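Frequently Asked Questions: Task Demonstration Program

The Derkemen Center offers a program in which members of the public and partner organizations teach household tasks to two-armed robots. The answers below apply to all participants.

What does a demonstration consist of?
A participant performs an ordinary task through the robot, from start to finish. The robot records the motion of its arms and hands together with the view from its camera. One complete performance is called an episode. A standard session lasts 16 episodes, with a rest period at the midpoint.

Do I need technical experience?
No. New participants complete a short orientation, held on Monday mornings, and practice on simple objects before recording. Persons who cook, clean or work with their hands often adapt quickly.

What is the difference between hand guiding and remote control?
In hand guiding, the participant holds the arm and moves it directly. In remote control, the participant wears the Rondero gloves and the robot follows. Hand guiding is used for single-arm tasks only. Tasks that require both hands — wiping, folding, pouring — are taught by remote control.

How old must participants be?
Participants must be 18 or older. Signed consent is required before the first session.

May I correct a mistake during an episode?
Yes. If an object slips or a piece is missed, please continue and correct it as you would at home. Recoveries are useful and are kept. Episodes are discarded only when the participant asks for this or when the safety stop has been pressed.

Which tasks are currently being taught?
The Benítez task list contains 32 tasks in four groups: tidying, laundry, food preparation and table clearing. The list is revised each August. In table clearing, participants use a cloth to move scraps and wrappers off a desk mat and into a bowl at the front edge.

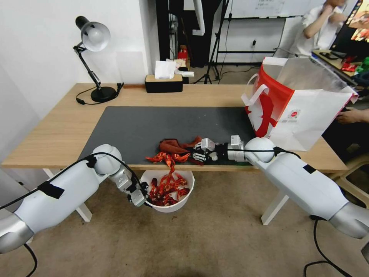
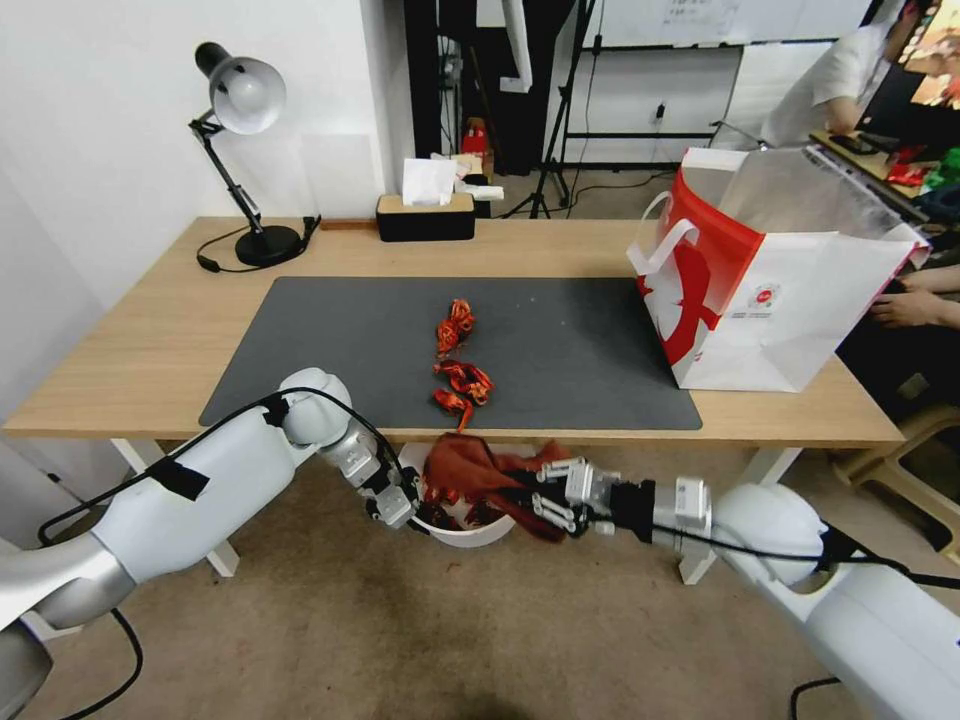 Participants should use short, steady strokes and keep the free hand near the bowl. Large pieces may be moved first. There is no time limit, and speed is not scored.

How are the recordings used?
Episodes are stored in the Brelta archive, which held 2995 episodes at the last review. They are used to train and test control software. Names are kept separately from recordings.

Can I withdraw my recordings?
Yes. Written requests are accepted at the front office and are completed within 13 business days. Material already included in a published release cannot be recalled — this is stated on the consent form.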